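Gusow Robotics > Workshop Services > Bench Arms > Bench Arm Setup and Care Package

Bench Arm Setup and Care Package

If you've bought a small servo arm for your classroom, your lab or the spare end of a desk, you'll already know that getting it out of the carton is the easy bit. The harder part is the fortnight afterwards, when the wires find something to catch on, one joint starts to grumble, and the gripper that closed so nicely on day one has begun to miss by a finger's width. We've been looking after arms like these from our shop in Losolwood for 12 years now, and we're very fond of them, so we put together a package that covers the whole lot: a proper setup, a regular look-over, and repairs when something wears out or lets go.

It suits any arm built up from hobby-size servo motors and brackets, with a two-fingered gripper on the end. You may have built it yourself from a kit, or inherited it from whoever had the room before you (we see plenty of those, and they are always welcome). It doesn't much matter to us what colour it is or who made it, so long as we can get a screwdriver to the joints.

What happens at setup

We come to you if you're within 56 kilometres of the shop, and otherwise you post the arm to us and we send it back with its settings written out on a card. Either way we start at the base and work up. Each servo is taken to its centre position before the horn goes back on, and we go over every bracket screw with thread lock, the mild sort, so that you can still undo it yourself later. Then we run each joint slowly from one end of its travel to the other and watch the wires while it goes. Most of the trouble we get called out for begins with a wire that was a touch too short, or one that was left so long it wandered in under an elbow and got pinched.

We like a generous loop at every joint, with the lead held on either side of the bend and left free in the middle. On the wrist a bit of tape or spiral wrap will do nicely, provided it stops short of the moving part. The main cable should leave from the back and lie flat on the bench, well away from where the gripper has to travel.

After that we set the gripper. We bring the fingers together until they only just touch, note the value, and then back it off a hair so the motor isn't straining against itself all afternoon. A gripper servo that hums while it's doing nothing is on its way to a short life, and it's the one part we replace more than any other.

Choosing something to practise on

People often ask what they should have the arm pick up while they're getting it right, and our answer is toy food, every time. It's light, it's cheap, and it comes in awkward shapes that teach you a great deal more than a wooden cube will. A pepper in a pan is a lovely test, as the fingers have to come down inside the rim without the wrist knocking the side, and a polished pan gives any overhead camera a bit of glare to contend with as well. A corn cob lying flat on the table is a gentler place to begin.

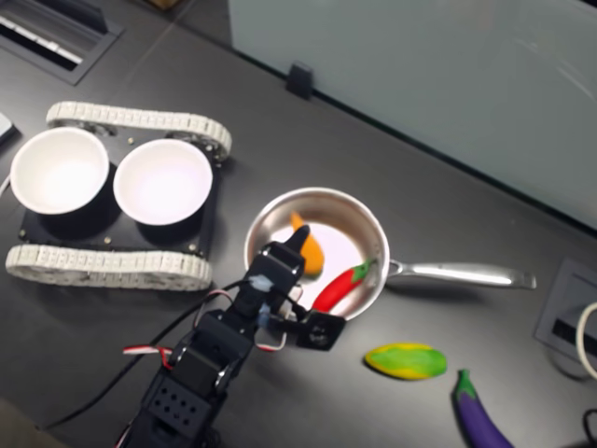 McKinnon wrote to us after a first month on the package to say that the wrist clearance was what had tripped them up the most: the fingers would reach the bottom of a dish perfectly well, but the motor beside them would land on the edge first, and it took a steeper approach and a slightly higher wrist to cure it. We now check for this at every setup, using whichever dish or tray you plan to work with, so please have it handy when we visit.

The regular look-over

Every 5 weeks during the school or working term we'll check the arm again. It takes a bit under an hour and you're very welcome to sit in, ask questions and have a go with the tools. We cover:

- Bracket and horn screws, all joints
- Play in the shoulder and elbow, checked by hand with the power off
- Wires and plugs, with any rubbed lead replaced on the spot
- Gripper fingers, open and closed values, and pads if fitted
- Base fixing, whether clamped or bolted
- A slow run through your own saved positions

If a position has drifted we'll re-teach it with you and update the card. Please don't throw the old card away - it's handy to see which way a joint has been creeping, and it often tells us which gear is getting tired.

Repairs and parts

We keep servos, horns, brackets and extension leads on the shelf for the common sizes, and our friends at Kistley make up odd brackets for us when an arm is an unusual one. Most repairs go out within the week if they reach us by Tuesday. Stripped gears are replaced as a set. We don't glue them, however nicely we're asked!

Price

The package is $1,229 for the year, covering one arm, the setup, all the look-overs and labour on repairs. Parts are charged at the shelf price. A second arm on the same bench is cheaper, so do give us a ring and we'll work it out with you.

Contact us: Gusow Robotics, Losolwood | © Gusow Robotics, all rights reserved | Back to top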